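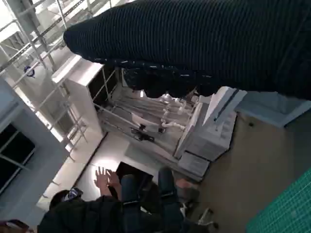
Issue 13, page 4

NEWS FROM THE BACK BENCH

The arm has a name now. After a vote that took longer than the wiring, it is Lauritsen, which was the name stenciled on the crate the motors came in. The other finalist was Kevin. We will say no more about the vote.

For members who only come in for the laser cutter: Lauritsen is the robot arm going together at the Callitside workshop, up at the end with the white frame and all the rails. It has a gripper, a camera at the wrist, and a strong preference for the left. Wayne Greenwood started it in January with a budget of $265 and the phrase "a couple of weekends." The budget survived until the second set of bearings.

Where things stand. The base is bolted down and stays bolted down. The shoulder and elbow move when told to, and the elbow has mostly stopped moving when not told to. The wrist is on its third version, the first two having been printed by Osian Prothero in a filament he got cheap and now uses for plant labels. Version three has a proper bearing in it and a cable channel wide enough for the cable, an idea that came to us late.

The camera works. It sees whatever the wrist happens to be pointed at, and with the wrist joint still uncalibrated, that means a lot of sideways people. Wayne has been saving the pictures anyway, to sort out the mounting angle. His own knees feature heavily.

Calibration is the next job and it is a dull one. You move the arm to a known spot, write down where it thinks it is, sigh, and repeat. Osian wrote a script to do the repeating and the script stopped at step 3646 with the message "ok." We are looking into what it meant by that. If you have done this before on any arm at all, please come and be smug at us in person. Evenings after 7 are best.

A few requests. The green cutting mat is a cutting mat, and somebody has been gluing on it. The drawer marked STAKOW is for the motor drivers and nothing else - the sandwich has been dealt with. And if you borrow the small hex keys, the arm cannot be adjusted until they come back, so we will know roughly when you did it.

The plan is still to have Lauritsen pick up a block and put it down somewhere on purpose in time for the open house at Grendberg. It can already do the first half. Wayne has offered to stand next to it and catch.

Spare M4 bolts, any length, can go in the coffee can by the door.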